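From: Solène Guérin
To: plodau-walkers
Subject: Re: Hamov to Plodau, which way round?

Kristóf Gál wrote:
> Has anyone walked the Hamov to Plodau route lately? I have
> the old Yeoman guide and it only covers it going east. I'd
> like to go the other way and finish in Hamov, so I can get
> the evening train home. Is the waymarking OK in that
> direction? Also, is the hut at Fundwood open yet?

Hi Kristóf,

Yes! And please do it your way round, I loved it. It's 90 kilometers end to end and I took five days, which left plenty of time for sitting on walls and eating cheese. You get the long pull out of Plodau over with while your legs are fresh, and then the last two days are mostly river meadows.

The waymarks are fine going west except in Fundwood itself, where they've been painted on one side of the trees (the wrong side for us). I kept turning around to check. Stay on the stony track until the second footbridge and you won't go far wrong.

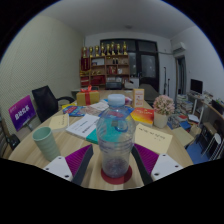 Bottle and reading matter on the table, Plodau

The hut was open, with blankets and a stove but no food. The high point is just past it at 2,384 feet, and the Yeoman guide is a bit sniffy about the view. Ignore that! I could see the whole valley down to the church at Hamov, and there were larks going up all over the place.

I kept notes as I went, so I'll paste in the first bit in case it helps:

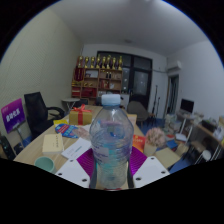 Plodau, April

Left at 7:30 by the lane behind the mill. Steep right away, then steeper. Primroses all along the bank. Path splits at a gate with no sign - took the upper branch, which was right. Old snow in the ditch near the top, boots fine. Lunch at the sheepfold, out of the wind. Reached the hut by 4:15 and slept like a log.

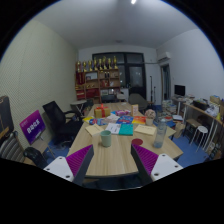
Day two is the one I'd stretch out if you have time to spare. The old quarry road has almost 200 steps cut into the rock, mossy and a little slick, and at the bottom there's a spring with a tin cup on a chain. After that it's easy going, and the bakery in the next village opens early and does a poppy seed roll as big as your hand.
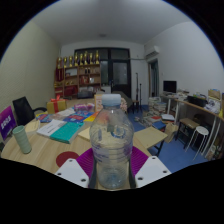

For the train, allow longer than the guide says on the last afternoon. The riverside path has been moved back from the bank in 3 places and it adds a fair bit. I had to trot the final stretch with my pack banging around, and I still had a grin on my face.

I can mail you my marked-up map if you send me an address off list. Does anyone else know if the lower ford is passable after rain? I used the road bridge.

Solène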